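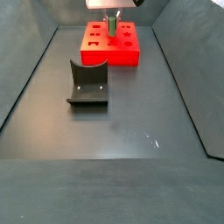
A reader asked last week whether you can change the electric coolant pump on a hybrid box truck without draining the whole system, and whether the job is safe to do in your own driveway. Yes to the first one, mostly. The second depends on whether you can keep your hands off the orange cables, and I mean all of them, all the way through.

Replacing the inverter-loop coolant pump on a Brininier hybrid
Updated 2/25/25

I did my first one of these in October and it took me all day, which was embarrassing. I've got it down to a morning now! My truck is the medium-duty Brininier with the pump hung low on the left frame rail, just behind the front crossmember. If yours has the pump up by the radiator, the steps are close but the hoses run differently, so keep the shop manual open next to you.

Is it the pump?

Check before you buy anything. On mine the dash threw a reduced power warning on long grades and then acted perfectly normal once the truck had sat for a while. I plugged in the Zekodard scan tool, went to the cooling page and watched the commanded pump speed against the reported one. The truck was asking for 100 percent and the pump was barely turning. That's a pretty good sign.

But look at the simple stuff too. Pull the fuse and check it. Wiggle the connector at the pump (mine had green crud in one terminal, and I cleaned it and got my hopes up for nothing). Check the level in the small reservoir, the one for the inverter loop. It's separate from the engine's, and it's easy to top off the wrong one.

What you need

New pump. I used the Culmont one with the pigtail already fitted.
New hose clamps, two of them, plus the O-ring for the outlet if your pump didn't come with one.
Premixed low-conductivity coolant, whatever type your manual calls for. Please don't pour in the leftover green stuff from the shelf.
Hose pinch-off pliers, two pairs.
A clean drain pan, a 10 mm socket, and a torque wrench that reads low.
Vacuum filler if you can borrow one.

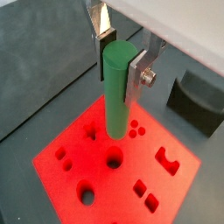 Also get yourself a decent light, because the mounting bracket sits in the shadow of the frame rail and you'll be working by feel otherwise. I clip mine to the brake line bracket.

Getting the old pump out

1. Park on level ground, chock the wheels, and let everything cool all the way down. Overnight is best.

2. Power the truck down using the procedure in the manual, key out and well away from the truck. Then pull the service disconnect and wait as long as the manual says. The pump runs on the low-voltage side, but there's a high-voltage cable clipped right above it and I want it dead while I'm swinging a wrench under there. If your manual says this step is for trained technicians only, then pay a shop for it. I'm serious about that one.

3. Disconnect the low-voltage battery, negative first.

4. Crack the cap on the inverter reservoir slowly and put it back on loose.

5. Clamp both hoses with the pinch-off pliers, as close to the pump as you can get and still have room to pull the hose ends off. Slide the pan underneath.

6. Unplug the connector. There's a little red lock tab you have to slide back first, and if you skip it you'll break it (ask me how I know).

7. Release the clamps and twist each hose before you pull. Don't pry with a screwdriver. Old hose on an old spigot will fool you into thinking it's welded on, but a steady twist gets it.

8. Take out the bracket bolts and lower the pump. Take a quick photo of which way the outlet is pointing first.

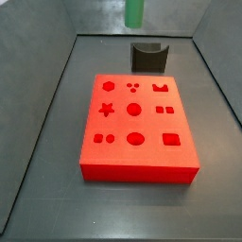
Several people in the comments say they skip the pinch-off pliers completely and just let the loop drain into the pan, and they have a point: if your coolant is old, you might as well change it while you're there. I still clamp, mostly to keep my sleeves dry. If you do drain it, plan on more time for bleeding.

Putting the new one in

Compare the two pumps side by side on the bench before you crawl back under. I got sent the wrong one once, from a parts counter in Baptiste, with the outlet turned the other way, and I didn't notice until I had a hose on it.

Wet the new O-ring with a bit of coolant, seat it, and hang the pump with the bolts finger tight. Push the hoses on until they hit the stop, set the new clamps where the old marks are, and then tighten the bracket. The bolts on mine call for 10 Nm, so go easy. They thread into aluminum and you do not want to be drilling those out on your back.
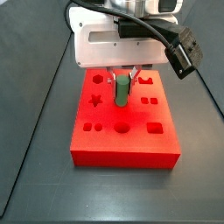

Plug the connector in until it clicks, slide the lock tab home, and tug the wire to be sure. Now take off the pinch-off pliers, the side closest to the reservoir first.

Filling and bleeding

With a vacuum filler, pull the loop down, watch that the needle holds, and let it suck the coolant in. Easy. Without one, fill the reservoir to the line, refit the service disconnect and battery, and use the Zekodard's pump activation test. It cycles the pump fast and slow and burps the air out. Top off as the level drops and run it again until you stop seeing bubbles. If the pump sounds like it's chewing gravel, there's still air in there.

Clear the codes, then go find a hill. I drove a loaded loop with the cooling page open and the reported speed followed the commanded one the whole way up.

Mine has 1,632 miles on it since the swap with no warnings and no drips. I plan to pull the splash shield and look at the clamps again at 4,000, and I'd check the reservoir every morning for the first week. It usually drops a little as the last of the air works out, so keep the leftover premix in the cab.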